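Nelholm Court Residents' Association
Minutes of the meeting held on 4th April, ground floor common room

**Present:** Zerrin Polat (chair), Tanner Campbell (minutes), Getachew Wubshet, Adanech Sisay, Assunta Marchetti, and 15 other residents who signed the sheet.

**Apologies:** Units 2B and 6A.

Meeting opened at 7:05 p.m.

## 1. Minutes of the last meeting

Approved with one correction. Under item 4, "the Dedstead Street gate" should read "the Dedstead Street side door." The gate was not discussed.

## 2. Matters arising

Stair light, second floor: replaced. The new one is on a timer that shuts off too early for anyone going past the third floor. Getachew to ask if it can be set longer.

Bike room: two bikes still have no tag. A second notice will be put on them. Assunta asked that they not be cut loose before the owners have had a full month from the second notice. Agreed.

Mailboxes: no change.

## 3. Water shutoff and riser work

Zerrin reported on her call with Keskinen Plumbing. The east riser serves the kitchens in the A and B units on every floor. Two leaks have been found on it since October, both at old joints. Keskinen recommends replacing the section between the second and fourth floors and leaving the rest for now.

The work would take three days. Water to the east kitchens would be off from 8 a.m. to 4 p.m. each day and back on overnight. Bathrooms are on the west riser and would not be affected.

Adanech asked if the plumbers need to get into every unit. Zerrin said they need the six units on those floors, and the cabinet under the sink has to be emptied before they come. Other units only need to keep their kitchen taps closed.

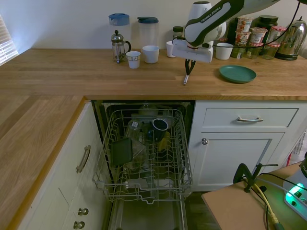 Anyone with a dishwasher should not start it on those days until the water is back on, and should check that no delayed start is set. After the water returns, run the cold kitchen tap for a few minutes before using it for drinking or cooking. The first water may be brown.

The resident of 5B asked who pays if a cabinet has to be cut. Keskinen's quote includes cutting and patching the wall behind the cabinet but does not include the cabinet itself. There was a long discussion. Several people felt the association should cover it, as the pipe is common property. Tanner said the last time this came up, in 3A, the owner paid and was not paid back, and that it would be unfair to change the rule without going back to her.

**Motion (Marchetti, second Sisay):** The association will pay for repair of any cabinet cut for the riser work, and will repay the owner of 3A on sight of her receipt. Carried, two against.

**Action:** Zerrin to accept the quote and get dates. Written notice to all east units at least a week ahead.

## 4. Laundry room

The card reader on the left dryer takes payment and does not always start the machine. Residents who lost money should write down the date and unit number on the clipboard. The total so far is $90. Doltberg, who lease us the machines, will credit this on the next bill, and refunds will come from that.

Request from 4A to open the laundry room at 6 a.m. instead of 7. The residents of 1A, next to it, objected to the noise. Left at 7.

**Action:** Getachew to call Doltberg again about the reader.

## 5. Courtyard

Adanech has prices for new soil and plants for the long bed. The full order comes to $588 with delivery. The budget line has enough for it. She would like to drop the hedge plants and use low shrubs, as the hedge keeps dying at the north end. No objections.

Assunta asked for one bench to be moved out of the sun. Tanner said it is bolted down. Getachew will look at the bolts.

**Motion (Wubshet, second Campbell):** Approve the plant order. Carried.

## 6. Any other business

- Side door is being propped open with a brick. Please stop. The brick has been removed twice.
- Recycling: flatten boxes.
- 2A has a folding table to give away.
- Parking was raised and held over to the next meeting for lack of time.

Meeting closed at 8:40 p.m.

Date of next meeting to be posted in the lobby once the riser dates are known.

T. Campbell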